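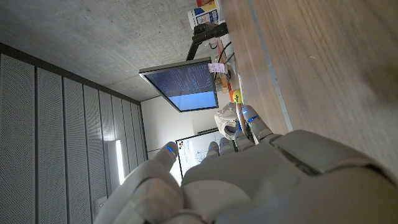

Figure 1. The hand with its fingers partly closed around a wooden stick, next to the desk.

Grip trials, Premthorpe shared workshop

Our project this term was to write the grip control for a five-fingered hand, and we had so much fun doing it! The code is called Sketum, and it lets us set how far each finger closes on its own. We began in October with all the fingers following one single command, which worked fine on a ball and badly on anything thin.

Thin objects became the main test. The thumb has to come in from the side while the fingers curl, and if it arrives late the stick rolls off toward the fingertips – we have plenty of logs of that. We ran 576 grips in total, with 3 thumb timings. The best timing held the stick in 305 of them, and the other two did much worse.

The biggest surprise was the joint speed. Slowing the fingers down by 9 percent helped more than any extra force did, and we would love to know why. Next we want to try pens and spoons, then give the wrist a slow turn while the hand is holding something.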